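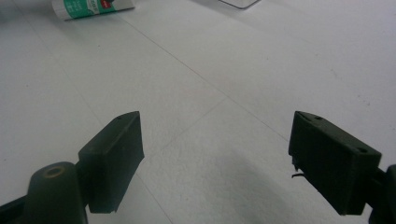
I've been meaning to write about Auntie Greer's headstone for ages and kept putting it off, partly because it sounded like a gloomy thing to put on a blog that is mostly soup and bus journeys. But a few of you asked after the funeral post how it was all going, and my cousin says I've now told the story on the phone to so many people that I may as well type it up and save my voice.

So. Greer Galbraith, my mum's elder sister, died in the winter. The funeral was at 2 in the afternoon at the little chapel in Lanar and it was packed and lovely, and it rained sideways the whole time. I've written about that already and I won't go through it again. What I hadn't understood was that the funeral is the quick bit. Everything happens at once, people ring you up and tell you where to stand, somebody puts a cup of tea in your hand. And then it all goes quiet and there's a patch of grass with a wooden marker in it and it dawns on you that at some point a person in the family is going to have to sort out a stone.

That person was me. Mum couldn't face it and my cousin lives too far away, and I was the one who'd written the notice for the paper, so I had form.

(A word about the notice, for anyone who's got one to do. I wrote a great long thing, with the school, the choir, the years in the shipping office and the dog. Then I found out they charge by length. What I'd written would have come to £339, and I sat there crossing out adjectives like a miser. The dog went first, which I still feel bad about. In the end I got it under 200 words and it read perfectly well, but if you knew her, you'd know the dog should have been in it.)

Anyway, the stone. The first thing the mason said to me was that there was no hurry, the ground has to settle. He told me to come back when it was warmer and to spend the time in between walking round the cemetery looking at other people's. I thought that was a slightly odd thing to be told to do, but I did it, mostly on the way home from Mum's, and I got quite into it! You start noticing lettering. You start having opinions about lettering. I'd find myself standing in front of a perfect stranger's grandad thinking well, that's a nice G.

I took a notebook the second or third time. My notes say things like "grey one by the tap, good" and "no vases with holes, wasps". There's one near the bottom wall that only has a surname and the word Baker, and I went back to look at that one more than any of the others. I don't know if he was a baker or if he was Mr Baker's lodger or what. There was a robin on it once.

The mason's is a firm called Garby, down the lane behind the station, and if you didn't know it was there you'd walk past it. It's a yard with a sort of shed office and a heater that smells of dust. The man I dealt with was very patient and had clearly had this conversation with a lot of people who'd never thought about stone in their lives. He talked me through slate, which I loved and couldn't afford, and then a polished black one which was so shiny I could see myself in it looking tired, and then a plain grey they call Brusar. I don't know whether Brusar is the quarry or the colour or simply what's on the price list. It looked like a pavement after rain. I put my hand on it and thought, yes, she'd have put up with that.

The deposit was £400 and I paid it before I could start dithering. Then he gave me a form with boxes on it, for the words, and I took it home and it lived on top of the microwave until well into the spring.

I want to talk about the words, because that's where we all went a bit mad.

You'd think it would be simple. Name, dates, something short. But my mother wanted "beloved sister", and my cousin wanted "much loved mum", and then there was a question of whether both could go on and who came first. My uncle (not her husband, the other one) felt strongly that there should be a line from a hymn. Nobody could agree on the hymn. Greer sang alto for most of her life and thought the tunes were the point, and that the words were what you put up with to get at them, so I wasn't sure a line of hymn without its tune would have meant all that much to her. I said this at Sunday lunch, or I started to, and my uncle put his fork down and I changed the subject to gravy.

Then there was the name itself. She was Greer on her passport and Greer to us, but half of Lanar knew her as Mrs G, and at the shipping office they called her something else that I'm not going to put on the internet. Mum wondered about her middle name. Greer couldn't stand her middle name. She once sent a cheque back over it. We had a good twenty minutes on the middle name and then Mum said, quite suddenly, "Oh, she'd be livid," and we both got the giggles and had to go and stand in the garden.

The cemetery has rules as well, which I'd never have guessed. There's a sheet. No kerbs in the new part, nothing over a certain height, and they have to pass the wording before a chisel goes anywhere near it. I was rather pleased about that, to be truthful, because it gave me something to hide behind when a relative (I'm saying nothing) suggested a photograph set into the stone. "I'd have to check the sheet," I said. I said that a lot.

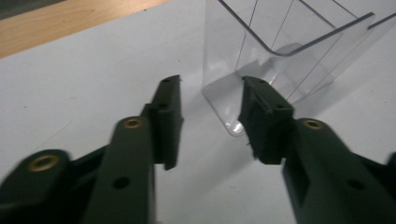

Dark green on a white tabletop.

What got us there in the end was a bag of her recipe cards. My cousin brought them over when we were clearing the flat, and we sat in Ersoy, the café on the corner, with the whole lot spread over the table getting butter on them. They're wonderful things, full of crossings out and little remarks to herself. "Too wet." "Fine if you like that sort of thing." "Made for Jean, she had two helpings, never said thank you." And on an awful lot of them, at the bottom, where another person might write serves six, she'd put "plenty for all".

My cousin read it out and looked at me, and I looked at her.

I don't think it's from anything. I've had a search, and of course people have been saying it since there was dinner. But it was her handwriting, and it was exactly how she did things, the extra chair, the pan that was always too big for the hob. You couldn't go round to borrow a stepladder without being fed. So that's what we put forward. Her name with no middle name, the dates, "sister and mum" (in that order, because she was a sister first, and my cousin was very gracious about it), and then underneath, in slightly smaller letters, Plenty for all.

I rang my uncle myself. I'd practised what to say, with a bit about the hymn, and how we'd thought about it very carefully. There was a long pause and then he said, "She made me eat a whole trifle once," and that was him signed up.

The form came down off the microwave that same evening. I wrote it out in capitals three times to be sure I hadn't spelt Galbraith wrong, which is my own mother's maiden name, and I still took a photo of it and sent it to my cousin to check. You hear stories. The man at Garby told me they always send a drawing now and make you sign it, and that you'd be surprised how many people sign without reading. I read it forwards and backwards. I made Mum read it. I made the man at the next table in Ersoy read it, as he was sitting there, and he said it was very nice and was she a cook?

It went up in August. They don't make a fuss of it, they just ring you afterwards and say it's in. I went by on my own first, to have a look before I took Mum, in case it was awful or wonky, and it wasn't. It's smaller than I'd pictured. The letters are very pale just now and he says they'll soften. A bit of cut grass had blown up against the bottom and I brushed it off with my sleeve and then felt silly, and then did it again.

Mum came with me the following week. She'd brought a folding stool, a flask and a tub of freesias, and she'd also brought a cloth, which she used on ours and then on the one next door because she said it looked neglected. She didn't say much about the wording. She read it, and she sat down, and after a while she asked if I thought there was room on it for her own name, further down. I said I'd have to check the sheet.

If you've got one of these to do, I haven't got any grand advice. Take longer than you think. Walk round the cemetery, it's nicer than it sounds. Read the drawing properly. If there are recipe cards, or shopping lists, or the backs of envelopes, hang on to them until after you've done the form, because we very nearly put hers out with the magazines.

Several of you will ask, so I'll say now that yes, I'm going to type up the lemon pudding. It needs testing first. The card says "oven as usual" and I've no idea what usual was, and my first go came out like a bath sponge. Mum thinks a lower shelf. I'll report back once I've bought more eggs.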